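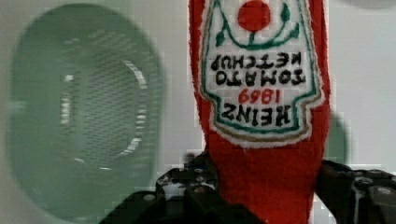 Fig. 1. Wrist view, soft bottle held at the neck between the two fingers.

Handout 5: Grasp selection for deformable objects from two views
Sotcombe Robotics Short Course, Zawadi Mohamedi
18 June 2021

5.1 The problem

A rigid object has a shape that stays put when the fingers close. A plush one does not. The material at the contact gives way, the width between the fingers at closure is smaller than the width seen before contact, and the body above the grip may lean. A grasp planner that works from the outline alone will therefore choose a pose that looks sound and holds badly.

The method in these notes keeps the outline but adds a second quantity, the compression margin c:

c = (w0 - w1) / w0

where w0 is the object width at the chosen grip line before contact and w1 is the finger gap at closure. For a rigid object c is near zero. Candidates are ranked by alignment first and by c second.

5.2 Choosing the grip line

Candidate grip lines are drawn across the long axis of the object as seen from the wrist. Each is scored on three terms: the angle between the line and the closing direction, the distance from the estimated centre of mass, and the clearance for each finger. On a bottle the body and the neck both give usable lines. The neck needs less travel but lies far from the centre of mass, so the object may turn in the grip when lifted.
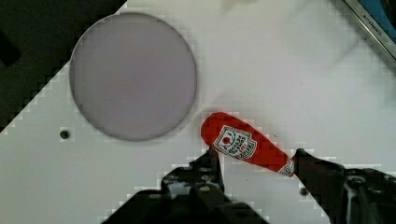
Fig. 2. Wrist view, fingers open on either side of the bottle. Note the diagonal long axis.

The long axis is found by fitting an ellipse to the segmented region. With a bottle the fit gives the axis but not its sense, so neck and base have to be told apart by comparing widths at the two ends. Printed labels should be masked out before fitting, or the region may split in two.

5.3 Data and result

The set used at Sotcombe holds 900 attempts: 400 with the wrist view only, the rest with wrist and overhead views together. Of the 400, 233 ended in a stable lift. Failures were sorted by hand, and 74 of them were put down to a wrong choice of end.
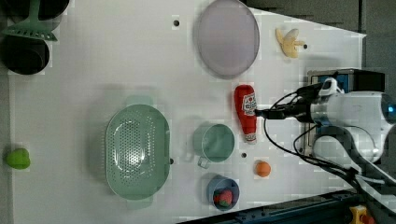

The overhead view is used for clearance only. Neighbouring items are grown by one finger width and any approach that crosses a grown region is dropped. The arm hides part of the table on its own side, so hidden cells are treated as occupied until a later view clears them.

5.4 Exercises

1. Show that c does not depend on image scale if w0 and w1 are measured at the same depth.
2. Rewrite the ranking as one weighted score. State what is lost.
3. Read the Sutcliffe notes from February, section 2, before the next session.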